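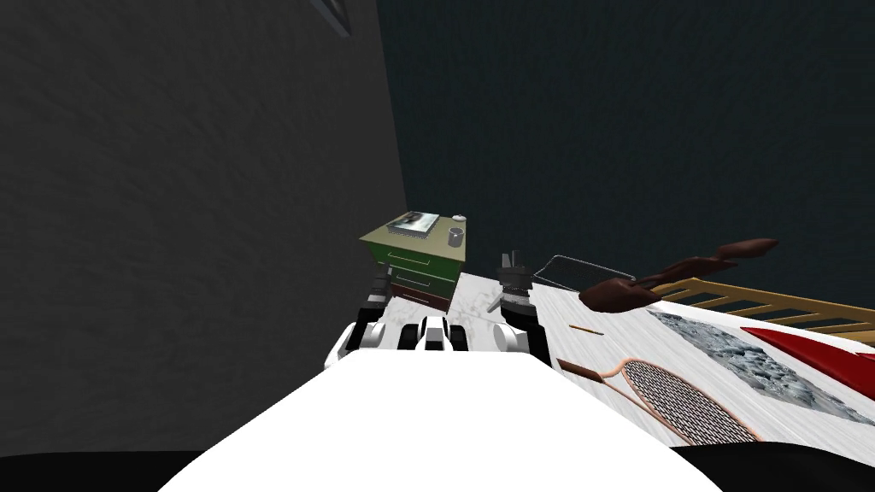 Frauke Hinrichs asked whether a run should be marked as failed when the gripper closes on nothing but every joint has reached its target. It should. A run in which the arm arrives correctly and the fingers hold no object is recorded as an empty grasp, and the procedure on this page applies to it. Her question came in on the previous version of the guide, which did not say so clearly.

Diagnosing an Empty Grasp in the Vellunden Bedroom Simulation

Purpose

This guide is for operators who run two-armed pick tasks in the Vellunden simulation environment. It explains how to stop a run after an empty grasp, how to find the cause, and how to return the task to service. It does not cover collisions between the two arms or faults in the mobile base. Those are handled under the Irkell fault procedure.

Before You Begin

You will need operator access to the Gemgate run manager, the log of the failed run, and write access to the task folder. Keep the failed run open until the log has been saved. Closing the session clears the contact record, and the contact record cannot be rebuilt from the joint data.

If the same task is also scheduled on hardware, place a hold on the hardware queue first. A grasp fault found in simulation must be cleared there before the task is released to a physical arm. Holds are placed and lifted by Gillespie Urquhart or by the lead operator on shift.

Step 1. Pause and Save

Pause the simulation from the run manager. Do not use the reset button. Save the joint log, the contact log, and the wrist views for both arms under the run number. Enter the fault code 33 (empty grasp) in the run record, together with the name of the target object and the arm assigned to it.

Step 2. Check the Finger State

Open the saved wrist view for the assigned arm and compare it with the finger positions in the joint log. The two must agree. If the log reports the fingers as closed and the view shows a gap between them, the fault lies in the finger state report, and you should go directly to Step 5.

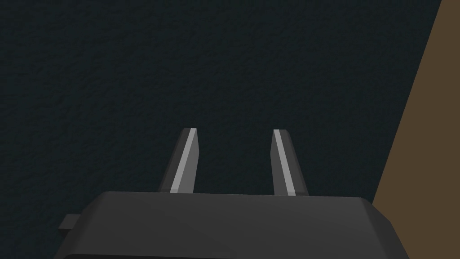
Wrist view with the fingers apart and nothing held between them.

If the log and the view agree, look at the commanded opening at the time of approach. The standard opening for this gripper model is 40 millimeters. A smaller value usually means that a setting has been carried over from an earlier task. Thin objects are often approached with a narrow opening, and the value remains in the task file until it is changed. Correct it in the file and not in the live session, where the change would be lost on the next load.

Step 3. Check the Target Position

Read the target position from the task file and compare it with the position of the object in the simulation at the moment of the grasp command. A difference greater than 3 millimeters is enough to cause a miss on a narrow object.

Two causes account for most differences of this kind:

The object moved after its position was read. Objects placed on bedding may shift while the simulation settles. Set the settling delay to 2 seconds and read the position again at the end of the delay.

The object was loaded with the wrong origin. Some items in the Adebisi object library have their origin at one end instead of at the center. Long items are the most likely to be affected. Report the item to Wiebke Lammers so that the library entry can be corrected. Do not add an offset to the task file to make up for it. Offsets of this kind have stayed in place after the library was fixed and have caused new faults.

Step 4. Check the Approach Path

Play back the approach at reduced speed with contact display turned on. Look for any contact between the fingers or the gripper housing and a surface before the grasp command is issued. Early contact stops the descent, and the fingers then close above the object. The run manager does not treat light contact as a collision, and no warning will appear.

If early contact is found, raise the approach height and repeat the playback. Check furniture edges as well as the surface under the object.
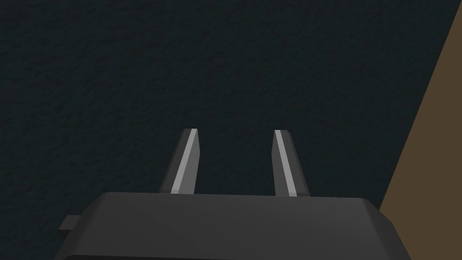

Gripper with a straight-edged brown surface to its right.

Step 5. Check the Finger State Report

A mismatch between the log and the view is a safety matter. The controller uses the reported state to decide whether the arm may lift and travel, and a false "closed" report will allow it to do so with nothing secured. Leave the hardware hold in place, attach both records to the fault entry, and notify Beathag Innes. Do not rerun the task to see whether the fault repeats.

Step 6. Return the Task to Service

After a correction under Steps 2 through 4, reload the task from the file and run it three times without further changes. All three runs must end with the object held and contact recorded on both fingers. If any run fails, return to Step 1 and open a new fault entry.

When the runs have passed, add a short note to the record stating the cause, the value before and after the change, and the name of the operator. Gerrit Jacobs reviews closed entries each month and may ask for the original logs. Logs for fault entries are kept until that review is complete.

Related pages: Irkell fault procedure; Placing and lifting a hardware hold; Reporting an Adebisi library error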